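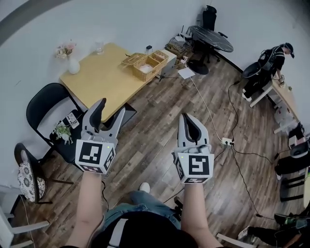

How can a household join the Simiyu rainwater program before the short rains?
Households can register at the Cellis office any morning until the end of September, and the first visit to the home is free of charge.

Cellis opens registration for new rainwater tanks in Simiyu

Cellis, a supplier of household water systems, announced on Thursday that it is opening registration for the second phase of its rainwater program in Simiyu. In this phase, 400 homes will receive a roof gutter, a first-flush pipe and a covered storage tank. The tanks are made by Zeltach and come in one size, 780 liters.

The first phase was finished before the last dry season and served 90 homes. Many of the families asked for a lower tap and for a lid which one person can open alone. Both changes are included in the new model.

"We listened to the people who use the tank every day," said Upendo Sang, program manager at Cellis. "The old lid was too heavy, especially for older persons. With the new one, cleaning should be a short job."

Registered homes will be visited by a technician, who measures the roof and agrees with the family on the place for the tank. The ground must be level and firm. Roofs of iron sheet and of tile are accepted, but grass roofs cannot be connected at this time. Installation normally takes one day.

Payment can be made in full or in 8 equal monthly parts. The first part is due on the day of installation. Schools and health posts may also apply, and for them a separate form is available at the office.

Kibet Ondieki, who leads the technical team, will give an open training on tank care in September. The training covers washing of the filter, emptying of the first-flush pipe and small repairs to the gutter. It is free and no registration is needed.

The spare parts will be kept in local stock by Fendum, including taps, filters and pipe joints. Prices will be posted at the shop entrance.

Persons who wish to register should bring an identity document and a phone number. The office is open from 8 in the morning until noon.

Contact for the press: Jeptoo Mollel, Communications, Cellis
Contact for schools and health posts: Tumaini Mushi, Cellis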